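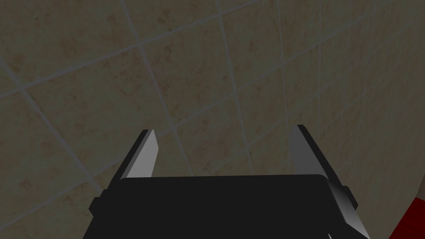
Figure 2. Wrist view from the simulated Pendport cell: the two fingers stand open with nothing between them, and the tiled wall shows through the gap.

5.2 The empty-grip fault

We had hoped to keep this section short, but the fault described in it took up most of our spring, and we think other groups working in simulation may be glad to hear the long version. It concerns episodes in which the controller reported a secure grip and went on with the task while the gripper held nothing at all. The first report came from our colleagues at Cakville, who were kind enough to send us their logs along with a very patient note. We then went back through our own runs and found the same fault in 15 of them, every one marked as a success.

The wrist view turned out to be part of the trouble. As Figure 2 shows, a good share of what the policy gets to see is the gripper itself and the beige, speckled tile behind it, with grout lines running at a slant through the open space between the fingers. Our grip classifier had been trained at Drerport, where the simulated walls are plain, and it had never met a pattern like this one. When a grout line passed behind the gap, the classifier tended to read it as the edge of a held part -- an easy mistake to forgive, perhaps, but a costly one further down the line.

A second check ought to have caught this. The Michailidis controller compares the commanded finger width with the measured width and should refuse to lift when the fingers have closed too far. In our build, that comparison was skipped whenever the classifier was confident, a shortcut we had added ourselves in May to save time on long runs and then, we are sorry to say, forgot. Sofia Alexiou found it while reading through the startup settings for another purpose entirely, and we owe her a good deal of thanks.

We made two changes. The width check now runs before every lift, whatever the classifier says, and the classifier was retrained with tiled backgrounds seen at many angles. We repeated the 15 faulty episodes from the same starting states. The false report came back in 2 of them, both with the arm close to the wall, and in each case the width check stopped the lift before the arm moved on. We would have liked to see none, of course, and the cause of those remaining reports is still open. Until it is settled, we advise against carrying this classifier over to a real arm without a separate width or force check in place.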